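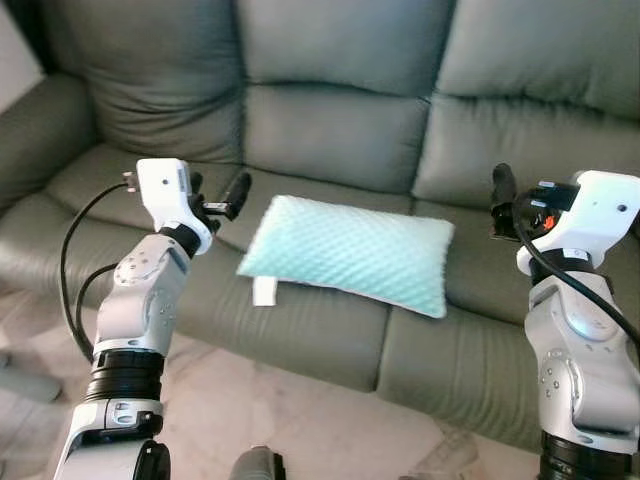
The Clorkent reading circle is back, and I could not be happier about it! We start again on the first Wednesday in February, six o'clock, in the upstairs room at the Golach Library, and the book is a big one: The Moonstone by Wilkie Collins. If you've never read it, it has a missing diamond, a country house full of suspects, and a butler who turns to Robinson Crusoe for advice on everything. It's also long, so get comfortable. A leather sofa with a pillow on the middle cushion is my idea of a good reading spot, but a kitchen chair and a strong lamp have carried plenty of us through worse winters. Plan on reading as far as the end of Betteredge's part for the first meeting (he's the butler, and you'll miss him when he hands the story over).

Mavis Kasprzak will lead the first evening. She has read it 5 times and still argues with herself about Rosanna Spearman, so come ready with opinions.
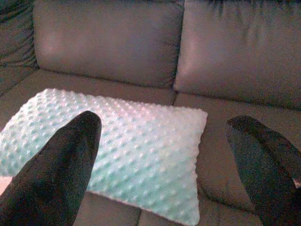 Copies are at the front desk, 17 of them, and there's a large-print edition if you ask. The audio version is a treat too – each narrator gets a different voice, and Miss Clack is so funny I had to pull over on the Sornent road. Bring a mug if you want tea. The room holds up to 61, so bring a friend as well, even one who swears they don't like old books.

We'll pick the spring title that same night. So far I have one vote for Middlemarch and one for "anything shorter than Middlemarch." Send me yours!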